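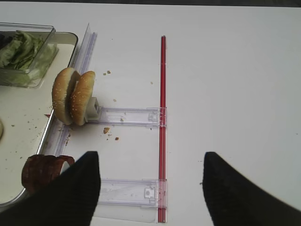 White tabletop. Kevton Dining Services.

Lunch Without the Waste: A Conversation With the Director of Dining
May 4, 2022

Kevton College serves 2,122 meals on a full weekday during term, and until last year it kept no reliable record of how much of that food came back on the trays. The director of dining, who joined the college after a long career in hospital food service, spoke with the Office of Public Information about the first full year of the plate waste program and what it has meant for the lunch menu.

The director began with the state of the records. "We knew what we bought and we knew what we paid," the director said. "The dish room knew what was thrown away, but the dish room was never asked. The two halves of the building did not talk."

Under the program, food scraped from returned trays is weighed at the end of each meal and entered by category: bread, meat, cooked vegetables, raw vegetables, and everything else. The first month's figures were discouraging. Raw vegetables led the list, and most of that weight was side salad that had not been touched.

"A side salad came with every hot lunch, whether the student wanted one or not," the director said. "It was written into the menu years ago, and I understand why. People wanted students to eat greens. What we had was 900 small bowls a day, and a great many of them made a round trip."
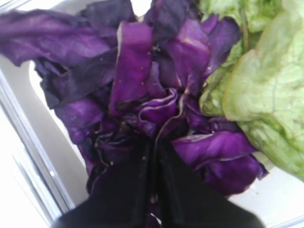 Purple cabbage with green lettuce.

The automatic side salad ended after the December recess. Greens are now offered at the counter and added to sandwiches and burgers on request. The director had expected complaints and received a few, chiefly from faculty members who had been in the habit of collecting the salads their students left behind. They may still ask for one at no charge.

The choice of greens changed as well. Purchasing moved part of the lettuce order to cabbage, supplied through Travar Produce, which also delivers to the Rivas campus. Cabbage stores longer in the walk-in cooler, and the director considers it underrated in school and hospital kitchens alike.

"Lettuce that comes in early in the week is tired by the end of it," the director said. "A head of cabbage will wait for you. If it snows and the truck is late, I still have something crisp to put on the line." 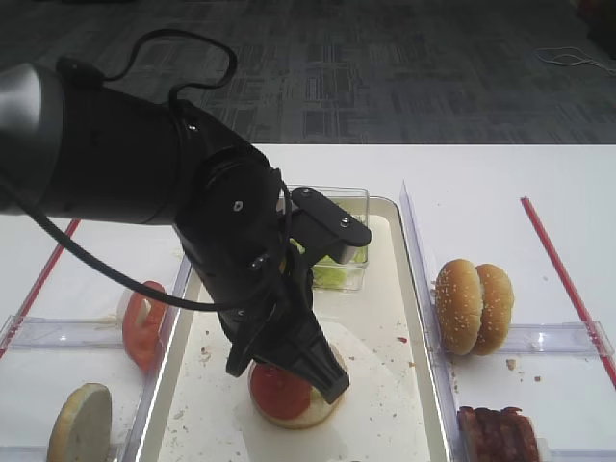 Bread proved to be a harder question. Students who chose burgers often ate the filling and left part of the bun, and the kitchen tried two remedies. A smaller bun was tested for three weeks and withdrawn after the comment box filled up. Offering burgers with the bottom half only was the second, and it has stayed on the menu, though few students order it.

"I would call that one a draw," the director said. "It costs us nothing to offer. I had hoped for more."

Asked whether the program had saved money, the director was cautious. Produce spending is down, but prices moved so much over the year that a fair comparison is difficult. The kitchen has also taken on labor it did not have before: the nightly weighing takes a member of the dish room staff 2 hours across the three meals, and the entries must be checked.

"If someone asks me for one number, I decline," the director said. "I can say that we now make 600 side salads' worth less on an ordinary day. I can say the bins are lighter - the people who lift them told me before the spreadsheet did."
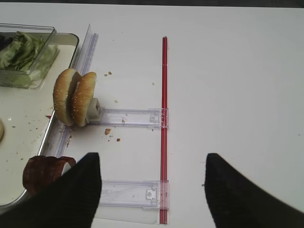
Green lettuce in a clear plastic container on a tray.

The director was more willing to speak about what had gone wrong. Categories were drawn too broadly at the start, so that a spoiled pot of soup and a half-eaten cookie were recorded under the same heading. Several weeks of evening records at Arka Hall were lost when the scale was replaced and the new one was set to the wrong unit. Those weeks have been left out of the annual summary.

In the coming year the program will extend to breakfast at Arka Hall, where cut fruit is the chief concern. The Rivas campus will begin weighing in the fall, using the same categories with soup listed separately.

The annual summary is available at the dining office during business hours. Comments on the menu may be left in the box beside the tray return.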